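Does a desk tidy count as "fitted" when moving out?

Leilani Lyons
January 4, 2019

We leave our rented flat in two weeks. The inventory lists "study, furnished, incl. desk accessories" and the agent, Urbańczyk, now wants 44 pounds for accessories he can't name. I remember a stapler that didn't staple. Do I have to pay for things neither of us can identify?

3 replies

Gornberg
Ask for the check-in inventory with your signature on it. If an item isn't described there, he'll struggle to prove you had it, let alone lost it. Then tell him in writing that you dispute the deduction and want it to go to the deposit scheme. It's free and mostly involves waiting. Mine took from September until I'd forgotten what I was cross about.

By "desk accessories" they usually mean something like this black mesh organiser, a low tray with a square cup at the back. Every landlord in the country seems to have bought the same one.

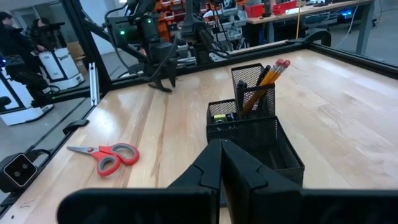
Jikard
Just pay it. Life is short.

Stilex
Don't just pay it. I did, and the next letter was about a bath mat. Also check whether he's allowed for wear and tear, as he can't charge you the new price for an old stapler, even one in retirement. Keep everything in email and don't let him ring you.

Leilani Lyons
Thanks all. Found the inventory. It says "accessories, various, fair".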